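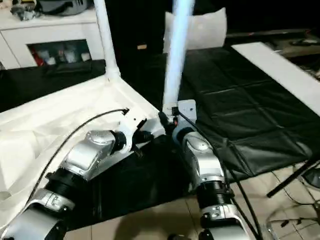
Is the Gradora season pass worth paying for if I only play the base campaign? I've put 167 hours into Kullov and the developers keep promising the second half of the pass will fix the crafting, which I'll believe when I see it. The only part that tempts me is the workshop chapter, where you run a pair of arms side by side and have to bring both grippers in close without knocking anything over. I liked that in the demo. But the demo was twenty minutes long and the trailer shows the same twenty minutes. Has anyone got further in, and does it hold up?

Posted by Fathima Roy, 2/13/23
3 replies

Mondal
I bought it in July and I'd say wait. The workshop chapter is four missions. Two are the demo with the lights changed and a timer added. The third is good, the fourth crashed on me twice at the same checkpoint, and support told me to verify my files, as if I hadn't. Crafting got a new menu. You still need the same stupid amount of copper for everything.
If you do buy, don't get the bundle. It throws in the Arivgate outfits and a soundtrack, and the discount is worked out against a price I never once saw it sold at.

pixelhob
its fine, people moan too much. got it on sale

tarn_and_feather
Depends what you mean by base campaign. The pass missions don't unlock until you've finished the harbour act, so if you stopped before that you'd be paying for something you can't open. It isn't on the store page, or wasn't when I looked.
I'm on over 201 hours and I'd put the new stuff at maybe six of them. The two-arm controls are all right on a pad and miserable on a keyboard, and I wouldn't trust the "remap coming soon" line, as it was in the last three sets of patch notes too. Check whether your save is on build 1786 or later before you install, older ones lose the storage chest.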